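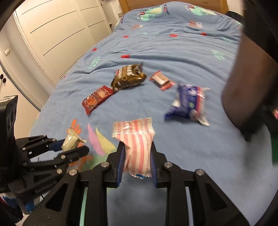 Foil, stripes, and twisted ends on the blue duvet, back at Pindham.

April 2021
By the Kodwood Days travel page

The Moradi open day is 58 miles from my front door, and I had been meaning to go for so long that my family had stopped asking whether I was going. Moradi is a snack importer with a warehouse on the edge of Desach, behind the tile yard, and once every spring they roll up the big doors and let ordinary people wander in among the shelves. I booked the Sunday morning slot, packed two cloth bags, and took a room for the night at Pindham, so I wouldn't have to drive home tired with a car full of candy. (I know myself. There would have been nothing left by the county line.)

You go in through the loading side, past a table with hand gel and a stack of paper maps. Masks on the whole way, naturally, and a one-way route in yellow tape that most of us followed pretty well until we got to the chocolate. There were 16 aisles open, and the map said 436 different snacks were on the shelves that morning. I did not see all of them, but I gave it a good try! The smell when you first step in is wonderful, cardboard and sugar and something peppery underneath, and it changes as you go. Aisle four was all seaweed and sesame. Aisle nine smelled like strawberry milk.

They let us see the packing room through a long window. A lady in a hairnet was filling mixed bags from a row of bins, one scoop of this and one of that, and then a shake so it all settled, and I could have stood there for an hour. Our guide, a very patient young woman with a cold-weather coat on over her overalls, explained that the mixed bags are their most popular thing by far. People like not knowing what they'll get. I certainly do. You could buy one for $2 from a cart at the end, and I bought more than I'm going to admit here, plus some loose packets from the savory shelves.
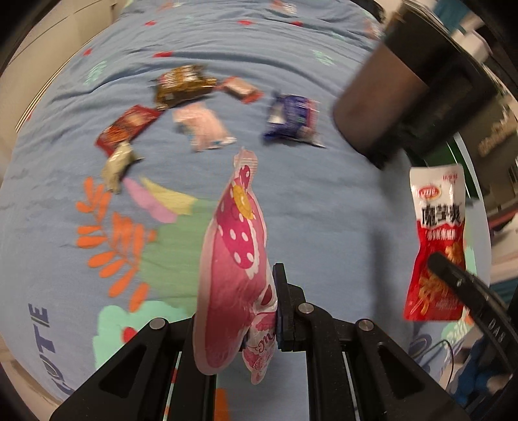 The pink packet with the polka dots, and plenty more behind it.

The room at Pindham had a wooden headboard, white wardrobe doors, and the most cheerful bedding I've ever slept under: light blue, with orange leafy branches and little red hearts. I had expected beige. I made a cup of tea and had a good long look at what I'd brought home.

What struck me, seeing it all on a plain-ish background instead of on a crowded shelf, was how much work goes into a wrapper. The polka-dot one is as pink as a birthday party, with a yellow circle near the top, and you'd pick it out across a gymnasium. The gold and brown bag is a much more grown-up affair, all crinkle and shine, the sort of thing you might leave in a dish for company. Then you have the twisted ones, which I love best. A twisted end is a promise that you'll get to untwist it. My grandmother kept a jar of candies like that on top of her refrigerator, and I suppose I've been trying to get back to that jar ever since.

The guide had a lot to say about crimped edges, by the way. Those little ridges along the end of a packet are where it gets pressed shut, and she told us a good seal should feel even all the way along when you run a thumbnail over it. I've been running my thumbnail over things all week.

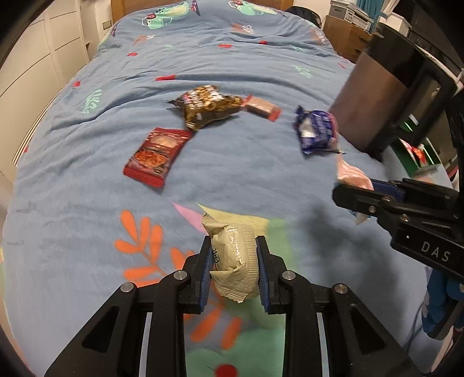

A red packet, a dark gold-brown bag, and the green fellow in his white face mask along the top of the bedding.

I got very fond of that masked green creature over the course of the evening. He seemed right for the year we've had.

Now, the savory side. I'm a sweet person by habit, and I had walked the first few aisles with my nose firmly pointed toward the candy, but the couple ahead of me were filling their basket with spicy things and looked so pleased about it that I went back around (against the arrows, sorry) and picked out a few myself. One is a red and white Weilong packet with 魔芋爽 in big black characters and a heap of spicy konjac strips shown along the bottom. Konjac was new to me. The guide described the texture as springy, somewhere between a noodle and a gummy bear, and when I made a face she laughed and said everybody makes that face.

I've set that one aside for a day when I have company and a large glass of milk.

If you go, wear comfortable shoes, because the floor is bare concrete and the aisles are longer than they look on the map. Bring your own bags. Parking is on the tile yard side, and it filled up early. The restroom is next to the packing window. There is no café, but a van outside the gate was selling very decent egg sandwiches, and I ate mine on a low wall in the sun with a bag of candy on each side of me.
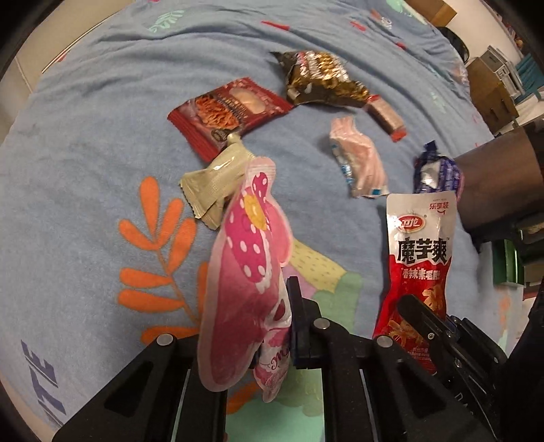 Can you buy single packets at the open day, or only the mixed bags?

Both are sold. The mixed bags are on the cart at the end of the route, and single packets come straight off the open shelves, so pick those up as you pass them and pay for everything together at the exit table.

I'm told next spring's dates go up on the warehouse door first. I'll be driving back to Desach with three cloth bags next time, and I've already asked Pindham for the same room.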